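Call for Participants: Remote Demonstration of Household Tasks in Simulation

Skernell Institute for Applied Robotics, Umville Campus
Posted 7/25/26

The Skernell Institute invites expressions of interest from adults who wish to take part in a paid study on the teaching of two-armed robots. Participants will operate a simulated robot by means of hand controllers and will complete short tabletop tasks. The recorded motions will be used as training examples for a learning system under development within the Bretwood project.

No background in robotics, programming or gaming is required. The study team is particularly interested in hearing from people whose paid or unpaid work involves routine handling of objects, including kitchen, retail, cleaning and personal care work.

What participation involves

Each participant will attend 2 sessions at the Umville campus, scheduled at least one day apart. The first session begins with a safety and consent briefing, followed by a practice period during which no data are kept. Participants will then be given written task instructions, such as moving an item to a tray or placing one object beside another, and will carry out each task at their own pace. Unsuccessful attempts are also of value to the study and will be retained unless the participant asks for them to be removed.
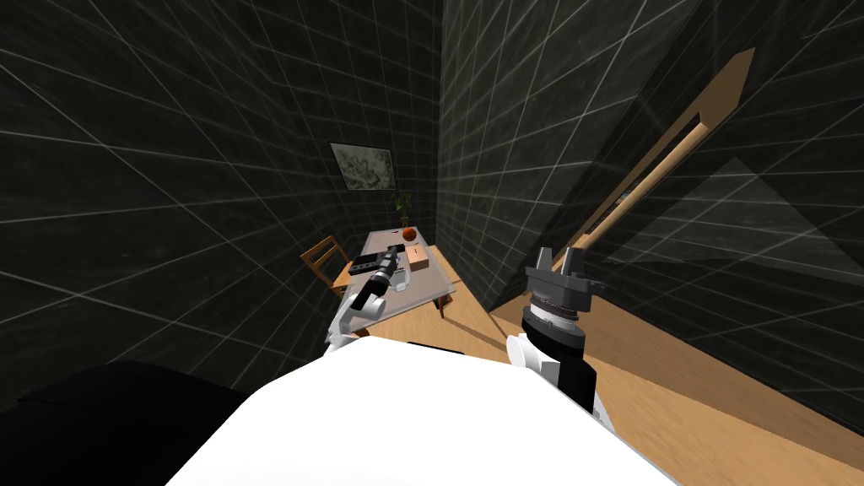

The simulated workspace, with both robot arms and the task table.

Objects and their starting positions will vary between tasks. Participants may use either arm or both, unless the instructions specify otherwise. Rest breaks are provided after every 8 tasks and may be requested at any other time.

The Bretwood collection held 1,288 accepted demonstrations at the end of June. Most were contributed by staff and graduate students, and the present call is intended to broaden the range of handling styles represented.

Eligibility

Applicants must:
be 18 years of age or older;
have normal or corrected-to-normal vision;
be able to hold and move a light controller in each hand while seated;
be able to follow written instructions in English.

Persons who experience severe motion discomfort when viewing moving images on a screen should discuss this with the study team before applying. Left-handed applicants are encouraged. Current employees of the Institute are not eligible.

Compensation

An honorarium is paid at the close of each session. A participant who withdraws partway through a session will receive the full honorarium for that session. Local transit fares will be reimbursed on presentation of a receipt.

Privacy and consent

The study records controller movements, simulated robot movements and task outcomes. Participants' faces and voices are not recorded. Demonstrations are stored under a participant code, and may be withdrawn up to 11 weeks after the second session.

How to apply

Expressions of interest should be addressed to Chia-jung Kan, Study Coordinator, Ní Mhurchú Building, Skernell Institute, Umville. Please include your name, your preferred means of contact, your general availability and any accommodation you may require. Applicants selected for the study will receive an information letter and consent form before their first session is booked.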